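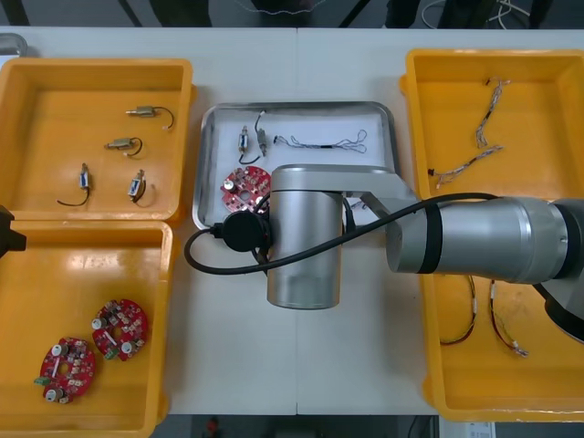 Keeping the kitting cell alive
Speaker notes, Jurolthorpe plant meeting, 15th August

Slide 1. Title

Say good morning, skip the bio. I look after the two-arm kitting cell on the Vasiliu line. I didn't pick it and I didn't vote for it. I've had it since January and I'm going to talk about what it takes to keep it running, because the sales deck had one page on that and it was mostly a photo of a wrench.

Slide 2. What the cell does

Motors, boards and wire harnesses come out of yellow bins and get laid in a steel tray. That's the job. A person on the bench can do it with a cold. Quoted cycle time from Brelard was 50 seconds a tray. Ours is 90 on a good shift. Let that sit for a moment, then move on before anyone from purchasing puts a hand up.

Slide 3. Bin positions

The arms don't know where a bin is. They know where a bin was when somebody last taught it. So:

Bins go against the stops, all the way. Push, then push again.
Check the stops at shift start with the gauge block, not by eye. I've been fooled by eye more than once.
If a bin has a chipped or bent rim, scrap it. A bent rim sits proud of the stop and every pick in that bin is off.

Brelard says the vision system takes care of small shifts. My log says otherwise. Half of the missed picks I've chased ended at a bin that wasn't seated. I'd like to see their test data and I've asked twice.

Slide 4. Cable on the wrist

Slow down here, this is the one that costs money.

The thick cable from the tool flange has to have slack or the wrist can't turn. Too much slack and it sweeps the table. We had a loop catch a bin rim and drag the bin off its stop. The arm kept going. No fault, no alarm, just a run of bad trays until the operator noticed.

What we do now: jog the wrist to both ends of its travel at slow speed, watch the loop the whole way, then set the clamp. Mark the jacket with a paint pen at the clamp. If the mark has moved at the weekly check, redo the whole thing. Don't just shove it back to the line.

First cable died at 165 hours. The replacement is at 205 and still fine. That's two cables. I'm not drawing a curve through two cables and neither should the monthly report.

Slide 5. Tray liner

White sheet, flat, changed when it's marked or curled. The bare steel throws glare at the camera and the boards stop being found. Jotau sells a matte tray insert for this. It costs a silly amount. We tried one, it worked about as well as the sheet did, and I sent it back.

Slide 6. Harnesses

The motors are easy, the boards are fairly easy. Harnesses are where the uptime goes. They tangle, they come up in pairs, and the connector end swings.

Lay them in the bin separately, no bundles.
Fewer per bin. Yes, this means more refills.
Clean the finger pads every shift with a lint-free wipe. Sticky pads bring up two.

Somebody will ask if a human laying harnesses out neatly for a robot defeats the purpose. Answer: partly. I've raised it. The time spent on refills should be charged to the cell and at the moment it's charged to the bench.

Slide 7. After a bump

Stop. Write down the joint positions before touching anything. Then run the arm to the reference pin at slow speed and look at the gap. If it's off, re-zero that joint and re-check all the bins, even the ones nobody came near. If it's fine, check the flange screws anyway. Don't accept "it homed OK" as an answer. It will home OK with a loose flange, I've watched it do it.

(If short on time, drop slide 6 and keep this one.)

Slide 8. What I'd ask for

A spare wrist cable on the shelf, ours, not Brelard's.
Read access to the pick log without calling support.
Another quarter before we talk about a second cell.

Questions. If they ask about payback, I don't have a figure I believe yet. Service sheet is by the door, take one.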